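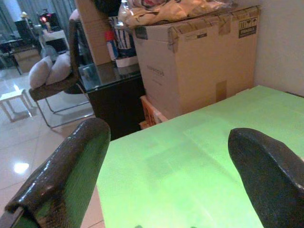

¿Cuánta cinta hace falta para cerrar una caja de cartón grande? Para una caja de ropa o menaje bastan tres tiras: una a lo largo de la junta central, por arriba y por abajo, y dos cortas cruzando los extremos. El resto de la cinta que solemos poner sirve para tranquilizarnos y complica la apertura.

Llevo desde abril guardando cajas de envío para volver a usarlas, y en octubre de 2026 me ha tocado ordenar el rincón donde se acumulan. Dejo anotado el método, sobre todo para mí.

Primero, el cartón. Una caja que ya ha viajado una vez pierde rigidez en las esquinas verticales. Se comprueba apretando con el pulgar a media altura: si cede y no vuelve, la caja queda para cosas ligeras (mantas, cojines, bolsas). Las de doble canal aguantan un segundo uso sin problemas. Las de canal simple las limito a lo que puedo levantar con una mano.

Segundo, las etiquetas. La etiqueta de transporte se quita o se tacha. Los símbolos de manipulación, en cambio, los dejo si siguen siendo ciertos. Una flecha hacia arriba en una caja que ahora contiene botes medio llenos es información útil. Para quitar la etiqueta, secador a temperatura media durante 30 segundos y tirar desde una esquina en ángulo bajo. Con más calor el adhesivo se queda en el cartón.

Tercero, la cinta. Uso la transparente de Lukent, la de 60 metros. Probé la de Adier, que pega mejor en frío pero se desgarra en diagonal al cortarla. Sobre cinta vieja no conviene pegar cinta nueva: se arranca todo junto en cuanto la caja se mueve. Mejor retirar la anterior o desplazarse un par de centímetros hacia cartón limpio.

Cuarto, lo que va encima. Una caja grande contra la pared se convierte en estante en menos de una semana. En mi caso van a parar ahí los plásticos de embalaje y alguna botella vacía. He fijado una regla: encima de una caja cerrada solo puede haber material que vaya a salir de casa, sea a reutilizar o al contenedor. El mueble con tapa de cristal no entra en la regla, aunque debería - el cristal de encima no está pensado para soportar peso y allí acaba todo lo que se deja «un momento».

Wilson Palomino me preguntó por correo si merece la pena numerar las cajas. Con menos de diez, no. Yo escribo el contenido en una cara lateral, con rotulador, nunca en la tapa, que deja de verse en cuanto se apila algo. Él tiene una hoja de cálculo con 400 entradas y un trastero en Flostmont, así que su problema es otro.

Quedan pendientes los paneles de cartón grandes. De pie ocupan poco fondo pero se comban, y tumbados no caben en ningún sitio. De momento los tengo apoyados en vertical detrás de lo demás, con la canal también en vertical, que es como menos se deforman. Si en un mes no los he usado, los corto y van al contenedor azul.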